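**Pre-sale walk-round: 6 Hakim Close, two-bed ground floor flat**
Checked by: Temitope Adeyemi
Date: 2/18/20
For: Issa Abu Hammour, Clellon Lettings & Sales

Key: OK / Fix before viewings / Refer

**Outside and entrance**

- [x] Front path level, no loose slabs – OK
- [ ] Handrail to front step – Fix. Bottom bracket moves when you lean on it. Needs longer screws and a new plug.
- [x] Door entry panel – OK, buzzer heard in the flat
- [ ] Communal hall light – Fix. Timer cuts out before you reach the flat door.
- [ ] Hall floor clear – Fix. Post and deliveries are being left on the floor by the meter cupboard. It is the only way out for the upstairs flats. Have asked both to use the shelf.

The seller has moved out and parcels still come for the flat. I have told Clellon that anything with the seller's name on it should go to the office and be signed for.

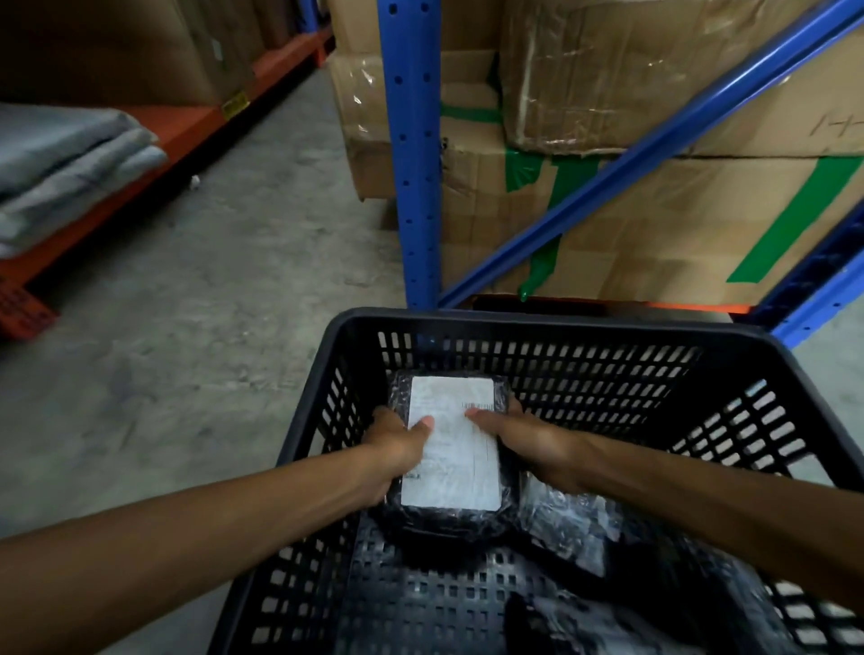

*Item 5: black-wrapped parcels in the basket.*

The shelf is sound but only 24 cm deep, so larger boxes will need to go elsewhere. Please mention this to the buyer's side if they ask about storage in the hall.

**Kitchen**

- [x] Smoke alarm in hallway, heat alarm in kitchen – both OK on test button
- [x] Gas hob, Druvon, four burners – all light, flame blue
- [ ] Extractor – Refer. Runs but very little pull. Filter was changed in October according to the seller, so it may be the duct.
- [ ] Worktop joint by sink – Fix. Sealant gone for almost 200 mm, water will get in.
- [x] Under-sink pipework – OK, no drips after running both taps

**Bathroom**

- [x] Extractor, pull cord – OK
- [ ] Bath panel – Fix. One clip missing, corner sticks out at shin height.
- [ ] Window restrictor – Refer. Fitted but will not lock. Metov part, may have to be ordered.

**Bedrooms and living room**

- [x] Sockets, visual check only – OK, no cracks or scorch marks
- [x] Radiators fixed firmly – OK
- [ ] Patio door – Fix. Catch is stiff and the key was not in the set I was given.
- [ ] Patio wall – Refer. 800 mm high on our side with a bigger drop to the car park behind. Viewers with small children should be told.

**Papers still needed**

- Electrical report (seller says solicitor has it)
- Boiler service record
- Window guarantee, back bedroom only

Handrail and bath panel first please, before anyone is shown round. I can call back once the keys are sorted – the patio door needs checking again from outside.

T. Adeyemi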